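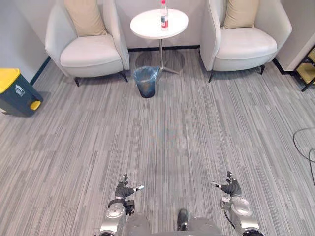 Chapter 3: Where People Sit

Reading time: 9 minutes

My first job out of college was choosing chairs for a dentist's waiting room in Brekke, and I got it badly wrong. I bought long benches, because benches hold more people per metre of wall (I was very proud of my sums). Then I sat in on a busy morning and watched everyone take an end and put a bag in the middle. A bench for four was holding two, and the fifth person through the door stood by the fish tank!

I've been a bit obsessed with seating ever since, and this chapter is where I get to tell you why. We'll look at how far apart people like to be, which way they like to face, and what a table does to a conversation. There's some measuring to do, so dig out your tape before you get to the exercises.

Start with distance. Put two armchairs side by side with their arms touching and strangers will leave one of them empty. Slide a little table in between and suddenly both get used. The table gives you somewhere to put your cup, sure, but it also draws a polite line: your side, my side. I like a gap of 60 centimetres between chair arms for people who don't know each other. Go much wider and friends start leaning forward to hear, and they'll drag the chairs together the moment you leave the room.

Now angle. Chairs that face each other squarely feel like an interview. Turn each one in a little and people can look at each other or look away, whichever they fancy. My old teacher, Elif Naz Yazıcı, used to make us sit through a whole tutorial face to face, then turn the chairs and carry on. The talk got easier, and so did the silences, which I hadn't expected to notice.

Round tables come up a lot in this chapter. They've got no head and no corners to bark your shins on, and they forgive a chair that's been shoved out of place. They're hopeless against a wall, though, so don't let anyone talk you into one for a narrow hallway.

Before you read on, pick a sitting area you use often and draw it from memory. Mark the seat you always choose. Then go and check your drawing against the real thing, and keep both versions, as we'll come back to them in section 3.2 when we talk about colour and light.

Related chapters
Chapter 2: Doors, Paths and Getting Past
Chapter 4: Lamps and Windows
Case study: The Plarkitz Library Reading Room
Further reading: Ferhat Dağdelen, Notes on Waiting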